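**For immediate release, 27/10/2025**

# Grellis publishes first findings on household and shop-floor chores

Grellis today published the first findings from Dromach, its programme of trials on everyday handling work by machines. The report sets out which chores a two-armed robot can now be left to do, which it can do under supervision, and which should stay with people for the time being.

The trials covered folding laundry, sorting returned clothing, wiping tables, loading dishwashers and restocking low shelves. Each chore was attempted under ordinary conditions, with items handed over as they would be at home or in a stockroom. Clothing was not pressed or laid flat beforehand.

Restocking gave the strongest results. Boxed and bottled goods of known size were placed correctly in almost every attempt, and the report recommends that shops with regular shelving consider supervised use. Wiping tables was also rated suitable for supervised use, provided that loose objects are removed first.

Clothing remained the most difficult category. The clothing trials comprised 3000 attempts, of which 2000 ended with the garment folded to the standard that Grellis asks of its own stockroom staff. Most of the remainder failed at the first step, when a single garment had to be taken from among others. T-shirts and towels were handled more reliably than anything with a hood, a gathered edge or a lining.

"Our partners asked for a plain account of what can be done today," said Dagmar Štěpánek, Director of Trials at Grellis. "A machine that folds well on one occasion and leaves a sleeve underneath on the next still needs a member of staff beside it. We have reported the results on that basis."

The report also considers speed. A trained member of staff sorted and folded a mixed basket in a fraction of the time taken by the machine, and the gap was widest where garments were tangled. Grellis does not expect this to change before the next round of trials, for which the gripping surfaces and the order of lifting will be revised.

Hitum, which supplied the returned clothing used in the programme, said it would continue to take part. "The work is promising, and we would rather see honest figures early," said Gadisa Tamiru, Head of Returns at Hitum. "We have made no changes to staffing as a result of the trials and none are planned."
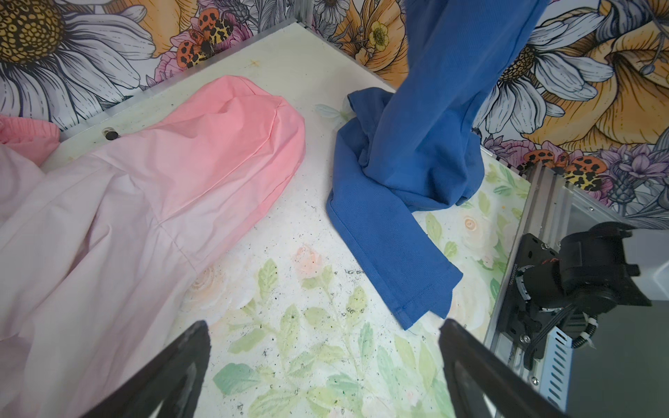 **Can a machine take over the laundry in an ordinary home yet?**

At present it can fold simple items while a person is nearby, but it cannot manage a full mixed wash from basket to drawer unattended.

The second phase of Dromach begins with bed linen and children's clothing. Results will be published in the same form as the first, including all failed attempts.

**Notes to editors**

The full report is available on request from the Grellis press office. Interviews with Dagmar Štěpánek and with Henryk Tomaszewski, who led the clothing trials, can be arranged.

**Press contact:** Gonzalo Sotomayor, Grellis Press Office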